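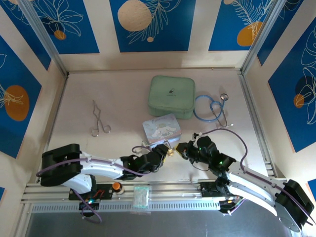

Can the thing put away the contents of a bathroom drawer yet, or are we still at the stage where it waves at the drawer? That was the first comment on this ticket, posted before support had even picked it up, and it's a fair question, so I'm leaving it at the top and will try to answer it as we go.

Ticket 938
Product: Kindton two-arm bench, Irport control software
Opened: 10 Aug 2022
Site: Zavala workshop, small bench
Priority: normal
Status: closed, follow-up open
Subject: Arms stall at the handover when both grippers are over the middle of the table

What we're trying to do

We are working on small tidying jobs, the sort everybody has at home and nobody enjoys. Little things go into a tin, the tin and the pouch go to the back, the awkward long stuff goes to the sides. The items on the table are a first aid drawer's worth of mixed shapes: a mint-green zip pouch, a blue stethoscope, metal forceps, a Cinnamoroll tin, and the small gold-coloured piece that is the whole subject of this ticket.

The gold piece is meant to go from one gripper to the other and then into the tin. I love this step when it works! It is such an ordinary thing, passing something from one hand to the other, and you never think about it until you've tried to get two machines to do it politely.

What happens

Both arms come in over the middle, close in on the piece just in front of the tin, and then stop. No bang, no grinding, no alarm. Irport says "waiting for partner" for the left arm and "waiting for partner" for the right arm, and they will happily stand there like two people at a doorway saying after you. If I leave them, the job times out and both arms go home.

It doesn't happen every time. I ran the same job 15 times in a row and it stalled on 12 of them. The good runs were really good, so I'm fairly sure the job itself is sound.

What I've tried already

Restarted Irport. No change.
Restarted the controllers, left arm first, then right arm first. No change.
Ran the "find home" routine on both arms. Passed.
Moved the tin further back. Slightly worse, if anything.
Ran each arm alone with the other parked. Both perfect, every time, which I found very annoying.
Cleaned the fingertips. No change, but they needed it.

Support, first reply

Thanks for a clear write-up. Two arms each waiting for the other nearly always means neither is certain it has hold of the part. The handover needs one gripper to report "holding" and the other to report "ready", and if both report "ready" you get the doorway problem you describe.

Please could you:
1. Open the grip page in Irport and write down the closing reading for each gripper while they are stalled.
2. Check that both grippers are on the same Bromov gripper driver. A mixed pair will talk to each other but read small parts differently.
3. Tell us whether the stall is more common with the arms at full stretch.

Please use the stop control before you put a hand between the grippers, even if they look completely still. A stalled job can carry on by itself when the reading changes.

Reply from site

Done, and thank you for the reminder about the stop control. I had been reaching in to nudge the part. I have now stopped doing that.

Drivers: not the same! The left gripper was on the older Bromov driver and the right on the current one. I've updated the left and both match now. I was so sure that would be it that I put the kettle on before testing. It was better, but it wasn't cured. It still stalls, just less often, and now it is always the right arm that says it isn't sure.

Grip readings: the left is steady while stalled. The right drifts. It goes up and down a little the whole time, as if something is gently pulling on it.

Stretch: yes, I think so. With the tin close to the front of the bench it behaves. With the tin near the back, by the pouch, it doesn't.

Support, second reply

The drift is a very useful clue. A gripper that is closed on something solid should give a flat line. When it wanders, either the part is slipping or something outside the gripper is loading the wrist.

Looking at the bench, the purple cable on the right gripper goes up in a high arc towards the back before it comes down along the arm. The one on the left arm runs along the top and loops down below the base. We would look hard at that arc. As the arm reaches out, a cable held too short further down can lift the gripper a touch, or twist it, and on a part this small a touch is enough.

Try this:
1. Stop the job and switch the arms to free movement.
2. Move the right arm by hand slowly from its home position to the handover point. Feel for any place where it wants to spring back.
3. Undo the cable tie nearest the elbow and let more cable through. Leave a soft loop, loose enough that it never goes tight at full stretch but not so long that it can sweep the table.
4. Repeat the move by hand, then run the job at slow speed.

Also clear the stethoscope from that side for the test. It's a good item to have in the set, but the tubing is just the thing to catch a trailing cable, and we'd like one problem at a time.

Reply from site

Well, step 2 was an education. You can feel it plainly. The arm moves like butter most of the way, and then near the end there is a soft tug, like a dog that has seen something on the other side of the road. I must have moved that arm by hand a hundred times and put the feeling down to the joint.

I let more cable through at the elbow and added a second tie further back so the loop can't wander. The grip reading on the right is now flat. Lovely flat line, I've saved a copy of it.

Ran the job for the rest of the morning at slow speed without a stall. At normal speed I got one stall, and I think that one was my fault, as I'd put the tin down at more of an angle than usual and the left gripper came in too close to its edge. Squared it up and carried on.

The stethoscope is back on the table and hasn't caused any bother, though I have set the right arm to come home the long way round so the cable stays away from it.

Support, third reply

Very pleased to hear it. On the angled tin: you can turn on "settle before handover" in Irport, which makes both arms pause and check the spacing before they close in. It adds a moment to each pass, but it copes much better with things that haven't been put down squarely. For household items we would leave it on all the time. Tins and pouches are never square.

Please save the cable routing as a note against the right arm, so that whoever next changes a gripper puts it back the same way.

Reply from site

Setting turned on, note saved. It takes eight seconds from first grip to letting go over the tin, which is slow if you are a person and marvellous if you have spent the week looking at two stationary arms.

Back to the comment at the top

So, can it put away a bathroom drawer?

Some of it. I'd say small firm things are properly within reach now. Give the arms a solid little piece and a tin that stays where it's put, and they'll get on with it while you do something else at the same bench. The pouch is fine to move as long as it's zipped and lying flat. I wouldn't ask for more than that from it yet — opening the zip is a job I keep starting and then going home.

The forceps are the surprise. I expected thin metal to be hopeless and it's one of the better items, provided it is lying with the ring handles towards the front so the gripper can take it low down. Turned the other way it's a gamble.

The stethoscope is still beyond us as a tidying job. Picking it up is easy. Putting it down in a shape you'd be happy to find in a drawer is another matter, as the tubing does what it likes once one end is off the table. People do this with a flick of the wrist and a bit of luck, and I haven't found the setting for luck. Thin plastic bags are in the same group: the grippers can get hold of one, but the reading is so faint that Irport often decides there's nothing there.

What cheers me up is how dull the fault was. I was ready to be told that the software couldn't handle two arms sharing a job, or that the part was too small, and it came down to an old driver and a cable tied too tightly. Those are the faults you get with a washing machine. For anyone hoping to see these things do chores in a real kitchen, I find that far more encouraging than a clever demo.

I still wouldn't leave it alone in a house. It needs the items roughly where it expects them, it needs a person to notice when the tin has crept, and it has no idea what a mess is. But as a second pair of hands at a bench, sorting the little bits I can't be bothered with, it has earned its spot.

Support, closing note

Cause: mismatched Bromov drivers, plus cable load on the right wrist at full reach.
Fix: left gripper driver updated; right cable re-routed with more slack at the elbow and a second tie; "settle before handover" turned on.
Follow-up: site would like help with weak grip readings on thin plastic. Moved to its own ticket. A finer grip range is planned for the November release of Irport and we've put Zavala down to try it early.

Reply from site

Yes please to the early version. I'll keep the bags ready.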